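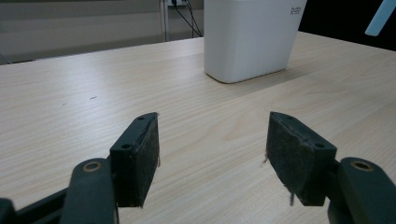

*Felt-like pads on both fingers, and they could use a trim.*

I've been showing tasks by hand with one of these grippers since July, mostly kitchen stuff, and I keep getting asked how I set up, so here are my tips!

**Look at the pads first.** Mine get fuzzy and trail threads. Snip the danglers with nail scissors (don't pull, you'll peel the whole pad). Once they're properly bald I stick on new felt, the self-adhesive kind for chair legs. Hrvoje Todorova swears by rubber, but I find it grabs mugs too hard.

**Start with a clear patch of table.** I push everything to the back and bring in one object at a time. Crumbs get wiped up between rounds.

**Go slower than feels normal.** My first batch for the Nuditis project was 208 demos of me snatching spoons like I was late for a bus. I redid the lot, ugh. Now I stop for 2 seconds before closing the fingers and again after letting go.

**Fumbles:** if I drop something, I pick it up with the gripper and carry on. If I grabbed it with my other hand, I toss that take.

**Wrists!** Swap hands every half hour. And check the screws while you're at it, mine work themselves out.

Next up is folding dish towels, which I'm still pretty bad at.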